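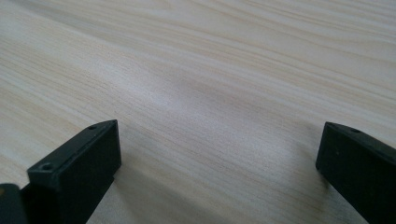 Figura 1. Garra aberta sobre superfície de madeira clara, sem objeto entre os dedos.

Relatório de progresso: tarefas domésticas e de loja com garra de dois dedos
Entidade executora: Monari
Entidade financiadora: Fotodier
22 de dezembro de 2019

1. Situação geral

O projeto procura saber que tarefas simples de casa e de loja uma máquina já consegue fazer sem ajuda. No período em análise trabalhámos oito tarefas. Quatro estão em condições de passar à fase seguinte, com as reservas indicadas no ponto 3. As restantes continuam a depender de intervenção humana em algum momento e não devem ser mostradas a terceiros como resolvidas.

2. Trabalho realizado

Foram gravadas 134 demonstrações com garra manual, todas sobre tampo de mesa. O material cobre arrumar talheres, dobrar panos, limpar o tampo, empilhar caixas pequenas, repor artigos em prateleira baixa, fechar sacos, separar meias e recolher papéis. As gravações de novembro foram revistas e etiquetadas. Ficaram de fora sete, por falhas de sincronização, e serão repetidas.

A garra tem dois dedos pretos de faces planas e cantos retos. É uma geometria adequada a caixas e a cabos de talheres. Em panos finos e folhas de papel, a pega junto ao tampo continua a falhar com frequência, porque os dedos chegam à superfície sem conseguir levantar a borda do material.

3. Resultados

Empilhar caixas, repor artigos, arrumar talheres e limpar o tampo: concluídas pelo braço nos ensaios internos, com os objetos nas posições previstas. Se o artigo estiver deitado ou encostado a outro, a reposição ainda pára e pede confirmação.

Dobrar panos e separar meias: a primeira pega corre bem na maioria das tentativas, a segunda não. O tempo de execução é muito superior ao de uma pessoa.

Fechar sacos: suspensa até haver dedos com outra ponta.

Recolher papéis: sem resultado utilizável.

Os tampos claros levantaram uma dificuldade que não estava no plano. Os reflexos na madeira e as sombras da própria garra perturbam a estimativa de altura, e o braço trava antes de tempo. A correção está em teste.

4. Fornecedores e despesa

A Kahraman entregou o segundo par de dedos fora do prazo acordado, o que atrasou os ensaios com panos. A loja Anell mantém a cedência do corredor de ensaio fora do horário de abertura. A despesa está dentro do orçamento aprovado, e a única rubrica em revisão é a de peças de substituição.

5. Próximo período

Repetir as gravações excluídas.
Ensaiar pontas mais finas para papel e tecido.
Levar a reposição de artigos para o corredor da Anell, com um operador presente.
Decidir com a Fotodier se a tarefa dos sacos se mantém no âmbito do projeto.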